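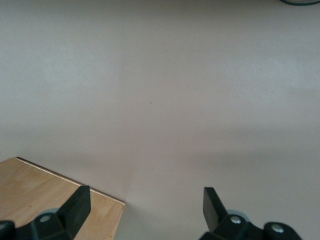
Nalcombe library to stay open until 8pm after evening trial

Search this site Enter keyword Go

Last updated: 4.15pm

Nalcombe Library will keep its later closing time after a spring trial brought in more evening visitors than the council had planned for.

The library, on Diekmann Street, used to shut at 5.30pm. Under the trial it stayed open until 8pm on two evenings a week, and 1,164 visits were logged during the extra hours. The council had set a target of 1,000.

Councillors agreed to make the change permanent at a meeting in May. The new hours will apply all year apart from the Christmas fortnight, when the building will close at 4pm as before.

Library manager Nobuhle Maluleke said most of the evening visitors were people who work during the day, along with sixth-form students revising for exams.

"We had people joining who had lived in the town for years and never been in while we were open," she said. "The study tables upstairs were full most evenings by half past six."

New memberships during the trial came to 142. Staff said the children's shelves were used less than expected in the evenings, and the late story session will be moved to 4.30pm.

The extra hours will be paid for out of the existing libraries budget. Part of the money comes from ending the lease on a storage unit at the Sudex trading estate, where older stock was kept. Those books have been moved to the basement of the main building and can still be requested at the front desk.

Emiliano Arriaga, who represents the Elell ward, voted for the change but asked for bus times to be looked at. The last number 2 bus towards Elell leaves the stop outside the library at 7.40pm, 20 minutes before the doors close.

"If you live out our way you have to pack up early or get a lift," he told the meeting. "I would like to see that sorted before the clocks go back."

The council said it had written to the bus operator and was waiting for a reply.

Vinh Cù, a trainee electrician who used the library to study for his final exams, said the later hours had made a difference to him. "I share a flat and it's noisy. I'd come straight from work and get two hours in."

Computers and printers will be switched off 15 minutes before closing. Books can be returned through the slot beside the main entrance at any time, and reserved items will be held for ten days, up from seven.

The café on the ground floor will continue to close at 5pm.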